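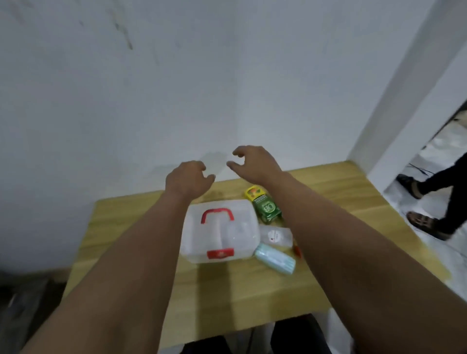 Part 2: Teaching Galbraith to put things away

By Shona Dalgleish
February 18, 2020

If you read Part 1, you'll remember that Galbraith is a robot arm. It lives on a bench in the Lilmont shared workshop, between the drill press and a kettle that has been "getting fixed" since December. We built it from a kit, some plywood and a motor out of a dead printer. In Part 1 it learned to wave. This was popular, but it isn't a job.

So now it has to learn to pack a box.

What you do without noticing

Pick up a pencil. Go on, I'll wait.

Your brain just did a heap of work and didn't send you a bill. It worked out where the pencil was and how far to open your fingers. It stopped your hand before you punched the table. Then it squeezed hard enough to hold on, but not hard enough to snap the thing in half.

Galbraith gets none of this for free. Every bit has to be written down as instructions, which we call a program, or else learned from lots and lots of practice. On its first day of practice Galbraith had 38 goes at picking up a cotton reel. It picked one up 5 times. The rest of the time it mostly picked up air, with great confidence.

Joints, motors and one very bossy elbow

An arm bends at its joints. Yours has a shoulder, an elbow and a wrist, and then your hand has a whole crowd of extra ones. Galbraith has a motor at each joint. The motor gets told an angle, such as "bend to 111 degrees", and it turns until it gets there. If there's a mug in the way, too bad for the mug.

That's why we added a sensor. A sensor is a part that tells the robot something about the world. Ours is a springy little switch on the gripper, and all it can say is "touching" or "not touching". It's like having a friend who only answers yes or no – handy, though not much fun on a long drive.
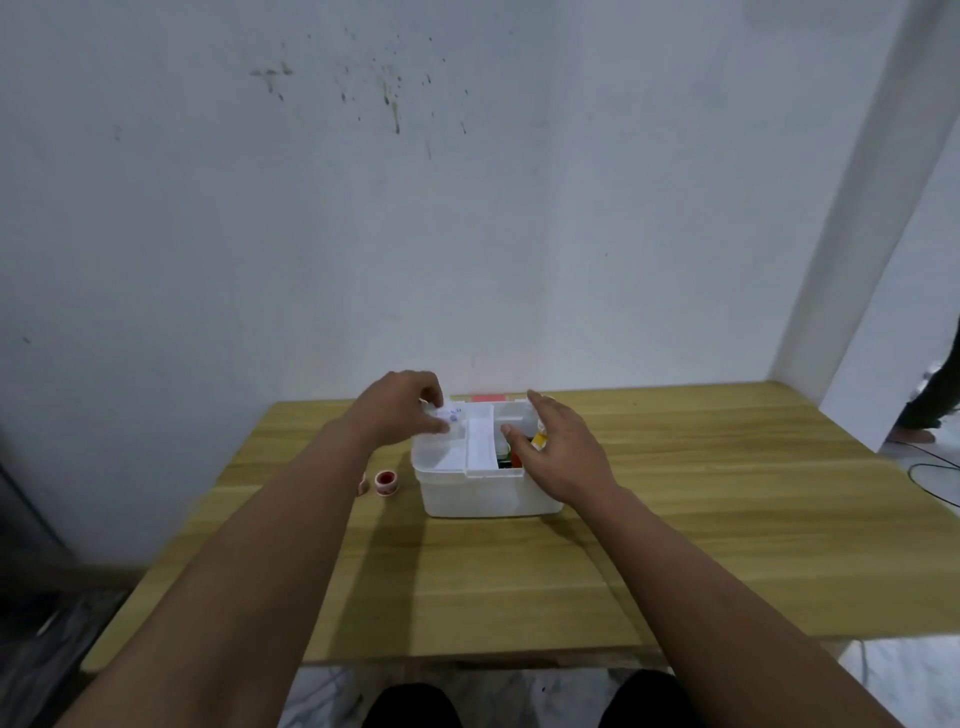

Shape is where Galbraith really gets into trouble. A block is easy, because a block stays where you left it and has nice flat sides to squeeze. Round things are sneakier. Take the two little rolls of medical tape on the table beside the box: the nearer one is standing on its edge, and a clumsy nudge could send it wandering off. A person would catch it with a spare finger. Galbraith doesn't have a spare finger. Then there's the box itself, with a divider up the middle that doubles as a handle. To get something into one side, a gripper has to come down past that handle without clonking it, and clonking is one of Galbraith's main hobbies.

Try it yourself: be the robot

You'll need a friend, a lunch box, some small unbreakable things and a scarf.

1. Tie the scarf over your friend's eyes. Your friend is now the robot.
2. The robot may only use a thumb and one finger.
3. You give the orders. Say things like "left a bit", "down" and "close". You can't say "just grab it", as robots have no idea what that means.
4. See how long it takes to pack the lunch box.
5. Swap over, and try not to get revenge.

My first go took 209 seconds and the lunch box ended up on the floor. I was the one giving the orders.

Coming up

In Part 3 we give Galbraith a camera, so it can see what it's about to knock over. We'll also look at why a see-through lid is a rotten thing to show a robot. Ask a grown-up before you pull apart any printers, especially if they're still using them.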